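Ultura Powder Coating: Frequently Asked Questions

Finish and colour

What is the difference between powder coating and wet paint?
Powder coating is applied dry, with an electrostatic charge holding the powder to earthed metal. The part is then cured in an oven, where the powder melts and cross-links. Wet paint carries its pigment in a solvent or in water and dries by evaporation.

Which finishes do you stock?
The Meltdale range is held in gloss, satin, matt and fine texture at our Jundgate site. There are 31 standard colours. A further 393 can be ordered in, with a longer lead time and a minimum charge of one full carton of powder.

Can you match an existing colour?
Usually. Send a flat sample no smaller than a playing card. Matches are made under daylight-equivalent lamps and may look different under warm indoor lighting. We do not match from photographs or screen values.

Will two batches look identical?
Batches of the same code are held to a tight tolerance, but slight variation is possible, particularly in metallics. Order all parts for one visible assembly together.

Preparing your parts

What metals can be coated?
Mild steel, galvanised steel, aluminium and most stainless grades. Castings may release trapped gas during the cure, leaving pinholes. We pre-bake castings as standard and charge for the extra oven time.

Do I need to remove old paint?
No. Stripping is quoted separately. Tell us if the existing coating may contain lead, as those parts are refused at the counter and must go to a licensed stripper first.

Should bearings, bushes and seals come out?
Yes. Cure temperature is 200 degrees Celsius at the metal, and rubber and most plastics will not survive it. Threads and machined faces can be masked if they are marked on the drawing.

How should sheet-metal items be supplied?
Deburred, with sharp edges broken to a radius of at least 0.5 mm. Powder pulls back from a sharp edge as it melts and the film there will be thin. Closed sections need drain holes. Silicone sealant must be removed completely.

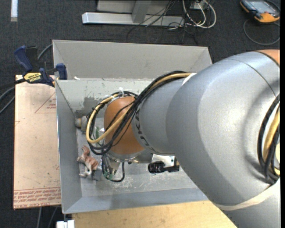
Light grey sheet-metal bin on a worktable.

What is the largest part you can take?
The main oven accepts parts up to 3459 mm long. The limit on hung weight is 674 kg per bar, including jigs. Longer items can be sent to our Görtz line by arrangement.

Durability and care

How thick is the coating?
Between 60 and 90 microns on a single coat. Allow for this on sliding fits and hinge pins.

Is it suitable near the sea?
Only with the correct system. Within one kilometre of surf we specify a zinc-rich primer on steel and a chemical pretreatment on aluminium. Exclusions are listed on the warranty sheet.

How do I clean it?
Use warm water, a mild neutral detergent and a soft cloth, then rinse. Avoid thinners, citrus cleaners and abrasive pads. Outdoor items should be washed every six months, or every three in coastal areas.

Can chips be repaired?
Small chips can be touched up with matched air-drying paint. The repair will be visible at close range and is not as hard as the cured film. Larger damage requires stripping and recoating.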